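My Project Report: The Gavbridge Signalers

So my topic was the women who ran the army telephone exchange at Gavbridge during the war, and I'll admit I picked it mostly because my great-aunt's name was on a list at the Piltum library. I figured there'd be a book. There wasn't! What there is, is a box of duty logs, nearly 2,000 pages, and most of them are just times and initials (and coffee rings).

My partner Dayana Ocampo took the logs and I took the letters. The exchange handled calls for the whole supply base, which had 3,000 soldiers at its biggest, and the women worked eight-hour shifts in a basement under the feed store. They weren't counted as military, so they got no uniforms and no rank, but they still had to sign the secrecy form. One of them, a Miss Vasiliauskas, got in trouble for telling her mother what time she got off work.

The hardest part was the handwriting. I typed up 700 entries before I figured out that "H.L." meant the Hestard line and wasn't a person — so I had to go back and fix my whole first chart.
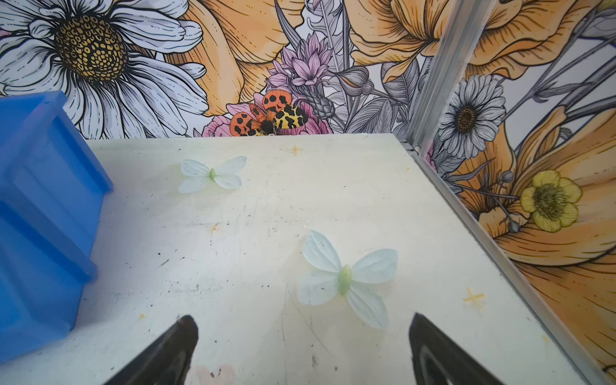 After that I called Hermenegildo Nava, who used to run the veterans' hall, and he let me read the payroll book over the phone with him for an hour. That's how we found out the night shift got paid less than the day shift, which made Dayana really mad. Next time I'd start with the payroll and do the letters second. We still don't know who "Dot" was.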